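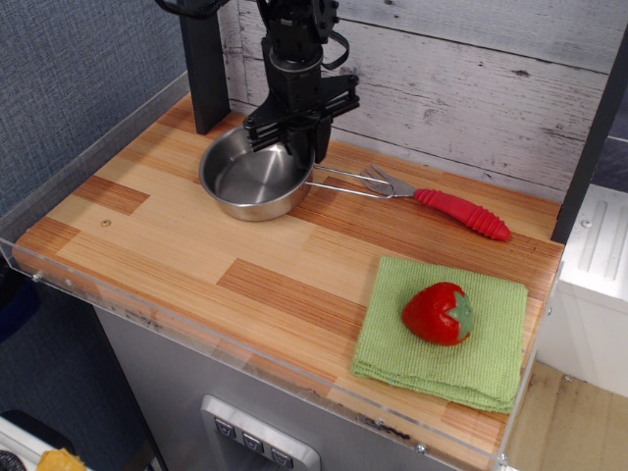 Play kitchen corner opens at Loladley library

November 30, 2025

Families in Loladley have a cheerful new spot to spend a gray afternoon, now that the library on Sokol Street has opened its play kitchen corner, with little pans, forks with bright handles and pretend fruit for small cooks to fuss over to their hearts' content. The corner was paid for by neighbors in Loladley and nearby Bravton, who chipped in $2,180 through November (and a good many cakes besides!). Children up to age six are welcome with a grown-up, and visits run 30 minutes when it's busy. Clean toys in good shape can be left at the front desk until closing.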